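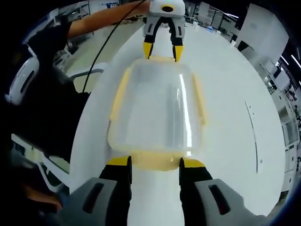
Figure 4-1. Two grippers at opposite ends of a clear container with a yellow rim.

4.3 Aligning Two-Gripper Recordings

This section describes how to align the left and right streams of a two-gripper recording in Drevach and how to prepare the result for policy training. Complete the lens calibration in Section 4.2 before you begin. Recordings made with a single gripper do not require alignment and may be imported directly as described in Section 4.5.

Drevach treats each gripper as a separate source with its own clock, camera track, and finger width signal. The two sources are joined into a single session only after the clock offset between them has been found. A session that has not been joined is shown in the session list with a gray marker and cannot be exported.

4.3.1 Importing the sources

1. Open the Sessions panel and select New Paired Session.
2. Assign the first source to Slot A and the second source to Slot B. The slot assignment must match the one used during calibration.
3. Select the Frerichs clock model from the Timing menu. The older fixed-offset model remains available for sessions created before release 2.
4. Select Import. Drevach checks each source for missing data and writes the outcome to the session log.

NOTE: If the log reports a gap longer than 100 milliseconds in either source, split the session at the gap and align each part separately. Drevach does not fill gaps of this length.

4.3.2 Finding the clock offset

1. Select Estimate Offset. The software compares the motion of both sources and proposes a value.
2. Review the two finger width curves in the lower pane. Openings and closings made together by both hands should line up.
3. If they do not, drag the Slot B curve until they match, then select Refine.
4. Confirm that the remaining error shown is 5 milliseconds or less, and select Accept.

CAUTION: Accepting an offset overwrites the previous value for the session. Export a copy of the session file first if the earlier value may be needed.

4.3.3 Building the shared map

Both camera tracks must be placed in one coordinate frame. Drevach does this by matching fixed features of the room, such as pillars, cabinets, and ceiling lights, that appear in both sources. A plain white tabletop offers few features of its own, and the quality of the map depends largely on what lies beyond it. 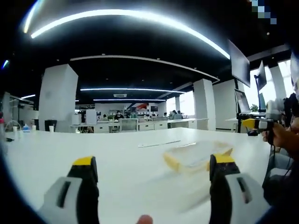

1. Select Build Map and choose Slot A as the reference.
2. When the map is complete, open the Mask tab. Mark people, hands, and the opposite gripper as moving objects so that they are left out of feature matching.
3. Mask the fingers of the reference gripper using the outline saved during calibration.
4. Select Rebuild and read the overlap score. A score of 70 or higher is required for export.

NOTE: Screens and windows may produce false matches. If the score falls after a rebuild, mask these areas and run the step again.

4.3.4 Exporting to the training tools

1. Select Export and choose the Cornusance format.
2. Set the action frame to Relative. Use Absolute only if the target arms share a measured base position.
3. Enter the Jaltbridge address of the storage server and select Send.
4. Wait for the status line to read Complete before closing the session.

CAUTION: Do not rename the session folder while a transfer is in progress. Jaltbridge records the folder name at the start of the transfer and will reject the remaining files if the name has changed.

Transfers that have been rejected can be resumed from the Transfers panel after the original folder name is restored. For error codes, refer to Appendix C.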